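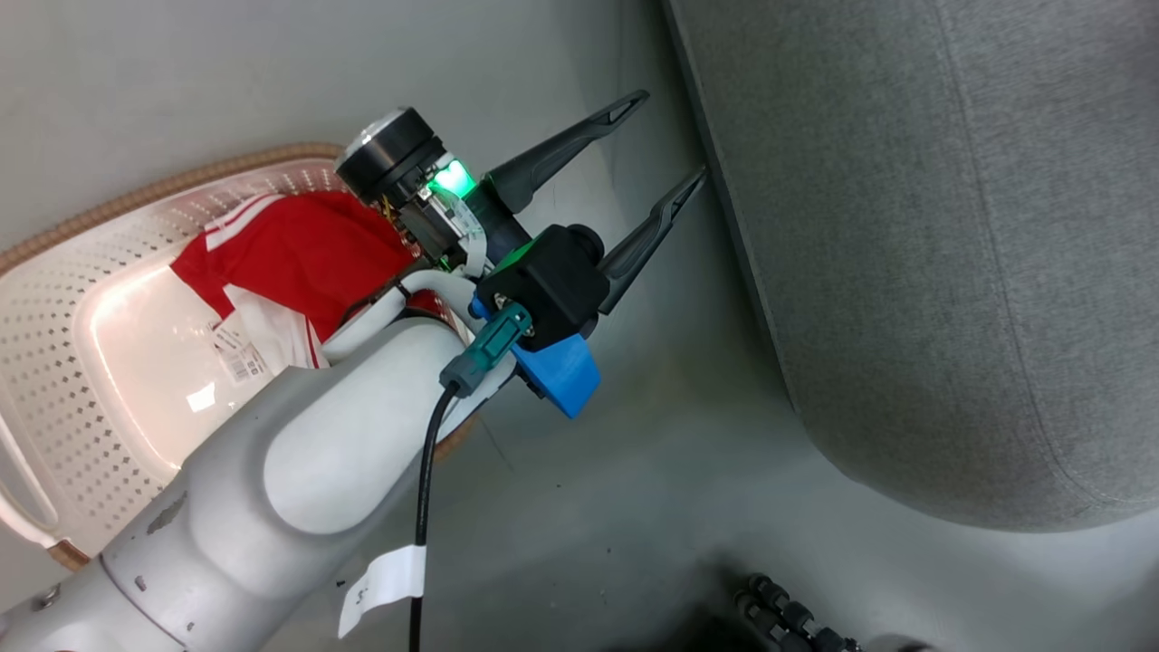
Michalík House Residents' Services
Laundry and Linen: Gallery

The Laundry and Linen section serves the 57 furnished apartments of Michalík House and the two guest floors of the adjoining Drestach building. This page records the section's work with household textiles, from collection to return. It is intended for residents, for new staff, and for partner institutions that have asked how the service is organized. The text was last revised on Nov 18, 2024.

Baskets and sorting

White plastic basket with perforated sides and a light brown woven rim. A red garment with white stripes lies inside, with a white garment beneath it.

The white garment carries a tag printed with a small barcode and text. Tags of every kind remain on the garment throughout handling and are removed only at the written request of the resident.

Red and white articles may be collected in the same basket. They are separated at the sorting table and are never washed together, whatever the care label permits. Striped and trimmed garments are sorted by their darkest color.

A large gray upholstered cushion is also in view. Cushions and other upholstered pieces belong to the furnishings inventory and are not accepted with personal laundry. Residents who wish to have a cushion cleaned should submit a furnishings request at the front office.

Notes to the gallery

Collection. Baskets are collected from the apartments on the schedule posted on each floor. A basket should be filled no higher than the rim, so that it can be carried by one person and set down without spilling. Shoes, bags and items containing batteries are returned to the apartment with a notice. Pockets are to be emptied by the resident before collection. Any object found during sorting is placed in a numbered envelope and held at the front office for one month.

Basket types. The section issues plastic baskets with open sides to all apartments. Closed hampers are permitted, but articles from closed hampers are transferred to an open basket on arrival. Woven rims and liners should be wiped with a dry cloth only. Damaged baskets are exchanged at the linen room without charge, and the replaced basket is struck from the register by Joonas Hirvonen, Inventory Clerk.

Register of baskets and linen. The February inventory listed 814 flat linen articles in circulation, of which 763 were found fit for continued use. The remainder were withdrawn and cut down for cleaning cloths. Personal garments are not counted in the inventory. Staff who find house linen among personal garments should set it on the lower shelf, where it will be entered at the end of the shift.

Garment identification. New garments are often delivered with a retail tag attached. Staff should not assume that such a garment has never been worn, and it is to be treated in the same way as any other article in the basket. Where a garment bears no mark of ownership, a Stanilex cloth label with the apartment number is pinned inside the collar or waistband until the garment has been returned. Labels are unpinned at the door and brought back to the linen room.

Color separation. Articles are divided into white, light, red and dark. Red was made a separate group at the proposal of Maritza Cabrera, Head of Section, following several claims for discolored shirts. Small loads of red articles may be held until the next collection, in which case the resident is informed by a card left with the empty basket. Residents who need a red article sooner may write "single wash" on the collection card.

Folding and return. Garments are folded on the long table and returned in the basket in which they were collected. Heavy articles are placed at the bottom. Shirts are folded with the collar upward unless hangers have been supplied. If no one is at home, the basket is left inside the apartment door only where the resident has signed the entry consent form. Otherwise it is kept in the linen room until called for.

Claims. A claim for loss or damage must be presented within ten days of return, together with the collection card. Claims are reviewed by Wálter Ospina, Residents' Office, who replies in writing.

Use of this page

The gallery may be shown in staff training and reproduced in printed guides for residents, with credit to Michalík House Residents' Services. Other uses require the consent of the Residents' Office. Captions were prepared by Precious Estrella and reviewed by the Head of Section.

Related pages
Collection schedule by floor
Care labels and what they mean
Furnishings requests
Entry consent form
Contact the linen room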